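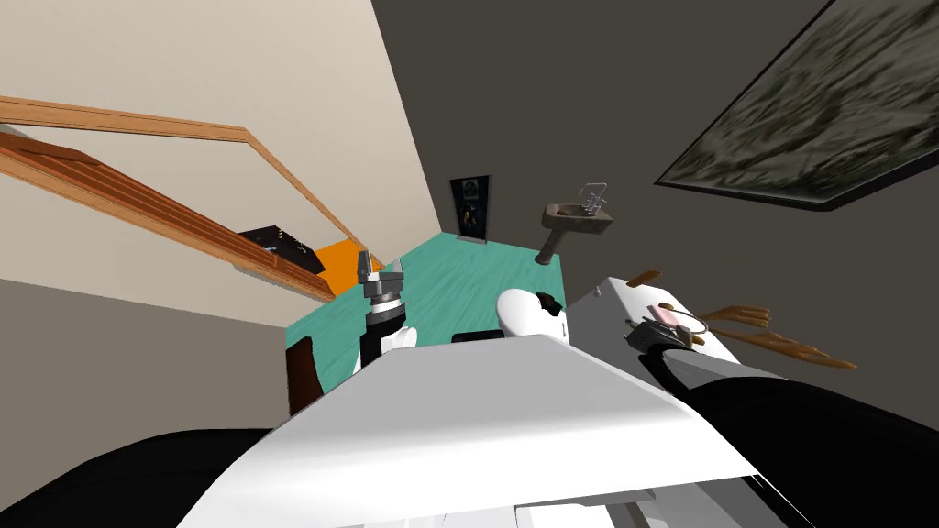 April, notebook, bathroom sim

Got in at 8 and went straight to the bathroom scene, the teal floor one, before the Espiritu people wanted the machine. We're up to 159 episodes in this room now. Grigoris Triantafyllou wants 2,000 across all the rooms before Zandance lets anyone talk about a pilot, so, you know, plenty of coffee ahead.

Main thing I want written down is what came out of the talk with the night cleaners at Stelent. I went in with my slides about mopping (everybody starts with mopping!) and they were polite about it, but what they really wanted off their hands was the fiddly stuff. Picking things up off the toilet tank, the bending and reaching beside the bowl, 38 washrooms a shift. One of them asked straight out if her hours would go down. I said I didn't know, and I still don't, so Grigoris is taking that one to Irkum in writing. I'd like an answer before we go back there.

So today was tank work, with both arms out in front and me nudging the right one in by hand. 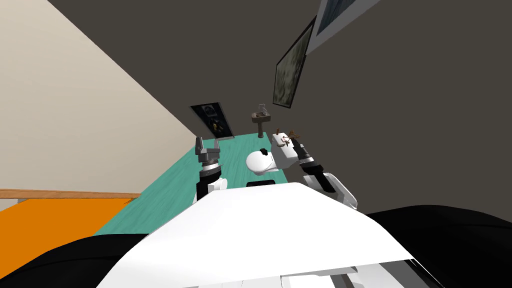
Right gripper by the tank, twiggy bundle still on top. Left one open over the floor.

Notes for whoever has the next slot:
- slow the right wrist down near the tank, I keep wanting to rush it
- park the left arm further out, I lose track of it when I'm busy with the right
- log the failed grasps too please, even the silly ones

Also, the job title thing. Stelent's draft says "robot supervisor" and the cleaners hate it, they say it sounds like more work for the same money. Fair enough! Asked Grigoris to get pay onto the agenda along with the title.

Still to do: reset script, then write up the cleaners' list properly and send it round.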